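Gatano Tag 2 – Lost Phone Tracker and Alarm

The Gatano Tag 2 is a small tracker that pairs with your phone over Bluetooth. If the two get too far apart, both of them sound an alarm. It works with most phones that run a current version of Android or iOS, and no monthly plan is needed.

Most lost phones are left behind at home, at work or in a hotel room. Press the button on the tag and your phone rings at full volume, even if it was set to silent.

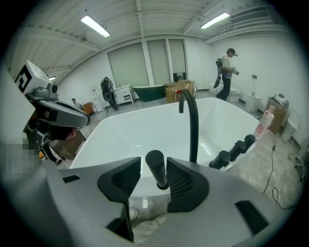

Freestanding tub with a matte black gooseneck faucet.

Setup

Download the free Zedivlow app, open it and hold the tag next to your phone. Pairing takes a minute or so. The app asks for permission to use Bluetooth and location. If you turn location off, the alarm still works, but the map will not show where your phone and tag were last together.

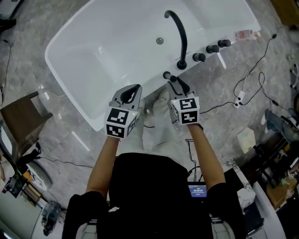 You can set quiet zones in the app, such as your house or your office. Inside a quiet zone the tag will not sound when you walk away from your phone. The ring button works everywhere.

One account can hold up to 5 tags. Each tag gets its own name and ringtone, and you can share a tag with another person on a separate account.

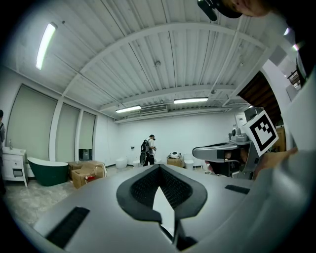 Battery

The tag takes one coin cell, included in the box. The app warns you when it is running low. To change it, twist off the back cover with a coin – no tools needed. Your pairing and settings are kept.

What the tag does not do

It does not lock or erase your phone. Use the tools that came with the phone for that, and call your carrier if you think it was stolen. The tag has no cellular connection of its own.
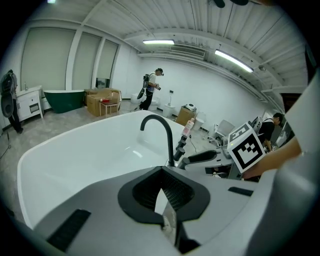 In the box: tag, coin cell, key ring, adhesive pad, quick start card.

Colors: black, white, slate
Warranty: 2 years
Packs: single or 4-pack

Customer review

"I clip it to my keys. The alarm is loud enough to hear from the parking lot." – Charmaine Chauke

Orders ship from our Marngate warehouse. Unopened tags can be returned for a full refund.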